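Guides > Water and Soil > Testing your rainwater for acidity

How to test your rainwater for acidity without fooling yourself

Measuring the pH of rain sounds like a job for a Monday night. You put out a jar, it rains, you dip something in the jar and write down a number. I did it that way for a whole winter and produced a lovely set of figures describing the inside of a pickle jar.

Clean rain is a bit acidic to begin with. It picks up carbon dioxide on the way down and lands at a pH of 5.6 or thereabouts, so a reading under 7 is no reason to ring the council. Sulphur and nitrogen pollution push it lower. Dust, bird droppings and concrete push it in whatever direction they like.

What you need

A wide plastic funnel, a 600 mL plastic bottle, a stake or post, a bottle of distilled water from the supermarket, and something to read pH with. Skip glass if your nights get below freezing.

Pool strips won't do. They're made for pools, and the colours stop being any use just where rain gets interesting. Narrow-range paper covering 4 to 7 is all right. A pocket meter is better if you calibrate it, and worse than paper if you don't.

Setting up the collector

1. Rinse the funnel and bottle three times with distilled water. No detergent, not even the kind with a leaf on the label.

2. Fix the bottle to the stake so the rim of the funnel sits above splash height. Mine is at my waist. Soil bouncing up in a heavy shower is the commonest way to get a cheerful reading.

3. Keep well away from trees, gutters and the clothesline. My neighbour Muammer Aydoğan had his under a gum for a month and was measuring tea.

4. Leave the lid on until rain is close. An open funnel collects dust all week, and then the first shower washes the lot in. If you're at work when it starts, go without that one.

5. Bring the bottle in as soon as the rain stops and cap it.

Taking the reading

Let the sample come to room temperature. Calibrate the meter with fresh buffer at pH 4 and pH 7, rinsing the probe in between. Buffer that has been open in the laundry cupboard for two summers is no longer buffer.

Pour a little of the rain into a clean cup, swirl the probe in it, tip it out, then pour the sample you mean to measure. Rain has so few dissolved salts in it that a meter takes ages to settle. Give it a few minutes. The number will wander about like a dog looking for somewhere to lie down, and you write down where it stops.
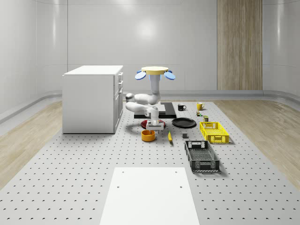
Do it again with a second cup. If the two readings are more than 0.2 apart, clean the probe and start over. Alper Sarıgül, who talked me into all this, takes a third reading and uses the middle one, and his notebook is much tidier than mine.

Keeping records

Write down the month, the time the rain started, how much fell, the wind direction and the pH. The wind matters more than I expected. Ours comes over farmland from one side and over the highway from the other, and the two don't rain the same.

One reading tells you very little. A light drizzle after a dry spell often comes out more acidic than the tail end of a downpour, so don't compare the two and announce a trend. I'd want at least 9 separate falls before saying anything out loud, and a full year before saying it to anyone who might check.

When you average your results, bear in mind that pH is a logarithmic scale. A reading of 4.6 has ten times the acidity of 5.6. Adding them up and dividing will give you an answer, and a spreadsheet will cheerfully do it to three decimal places, but you should convert to hydrogen ion concentration first, average that, and convert back.

Store the probe in its storage solution with the cap on. Distilled water ruins it slowly, and I'm now on my second meter.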